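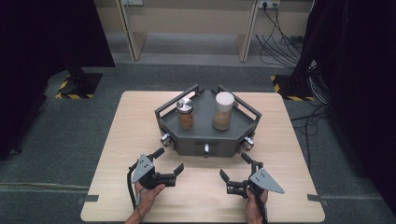 The Spice Rack Clock Is Ticking, Says the Company Selling Spices

Every winter, as people get ready to cook for more relatives than they can seat, the same advice comes back. Throw out your old spices. Ground ones are done after six months, the story goes, and the jar of allspice you bought for one pie is now brown dust. Buy new.

I have followed this advice twice. The first time I was 24 and filled a trash bag. The second time was this September, when a company called Prollex sent me a chart, and I started to wonder who had drawn it.

Prollex sells ground spices by mail on a subscription plan. Its chart gives paprika 114 days. Where does a number like that come from? I asked, and was sent a link to the same chart in a larger size. I asked again and got a coupon.

Tsung-han Chiang spent most of his working life buying pepper and cumin for sausage makers, and he laughed when I read him the paprika figure over the phone. "A hundred and fourteen from when?" he said. "From the harvest? From the grinding? From when you broke the seal? It could be a year old before you ever see it."

The date on a supermarket jar is the maker's guess at how long the contents will taste the way the maker would like. Dried spices kept dry rarely go bad in a way that makes anyone sick. They fade. How fast depends on the spice, how finely it was ground, and whether you keep it over the stove, where many of us do.

Chiang keeps his in a hall closet next to the vacuum cleaner. He thinks whole nutmeg will outlast him.

The freshness business has grown a second arm, which is gear. Cernix makes a jar with a hand pump in the lid, sold in sets, and the set costs more than everything I would put in it. The ads show a lab coat. I borrowed a set and filled three of the jars with cumin, coriander and ginger, then put the same spices in old jelly jars and left all of it in a dark cupboard for 61 days. I am not a laboratory, and a kitchen test proves very little. Still, I had a neighbor hand me spoonfuls with my eyes shut, and I could pick the pumped ginger from the plain. I could not do it with the cumin. With the coriander I was sure of myself and wrong.

Is that worth the money? If you eat a great deal of ginger, maybe.

There is a shop in Plendinstead called Lakatos that has never sold a jar with a pump. Jenő Csizmadia runs it, and he sells out of drawers, by weight, in paper bags. I went expecting to be charmed, and I was, which put me on my guard. Paper is a poor way to store anything with a smell. He agreed at once.

"The bag is to get it home," he said. "Then it's your problem."

His paprika comes in sweet and hot, and he won't say how old it is to the week. He says to smell it. I smelled it, and it was very good, but I was standing in a room where everything smelled of paprika, and I doubt I could have told his from a shoe. When I tried it at home the next morning it was still good — better than mine, and mine was newer by the label.

He did tell me one thing that cost him a sale. I asked for a quarter pound of cloves and he gave me 30 grams, on the grounds that no household gets through a quarter pound of cloves. Compare that with the Prollex starter box, which includes mace, two kinds of cardamom and a refill date for each.

So I have stopped throwing things out by the calendar. I rub a pinch between my fingers, and if it smells of something, it stays. If it smells faint, I use more of it. The turmeric at the back of my cupboard has no date at all, and last week it turned a pot of rice as yellow as ever, though color isn't flavor and I may have been fooling myself there too.

Prollex wrote again on Tue 19 December. My cumin, they say, is overdue. I have never bought cumin from them.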